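### 3.2 Occupation of the Sandetti Building

The sit-in at Sastville College began in October, when students entered the ground floor of the Sandetti Building to protest a planned increase in housing fees. We treat it as our main case. Our material comes from the minutes of the students' nightly meetings, the student paper, and interviews with 20 participants carried out by Fengying Mao. Participants are cited by interview number.

The minutes show that decisions were made by open vote in the main hall. At the first meeting 86 students voted on whether to stay overnight. Later meetings were smaller, and several interviewees said that those who had morning classes stopped coming. The building's teaching rooms and workshops on the upper floors were left out of the occupation by agreement with the dean's office.
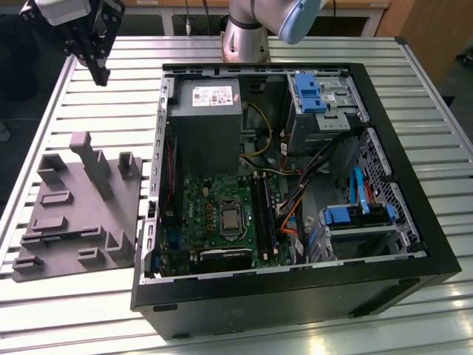

**Figure 2.** Worktable with gripper and second arm.

Who decided when the sit-in would end? The students still in the hall on the last night did, by a show of hands, after the college offered in writing to delay the increase.

The offer divided the group. Interviewees who had worked on the petition, which carried 2000 signatures, tended to accept it. Those who joined later wanted the increase dropped (Interviews 4, 11, 17). Tan's account of the Flovier protests reports a similar split between early and late joiners, though votes there were taken by secret ballot. We return to voting method in Section 4.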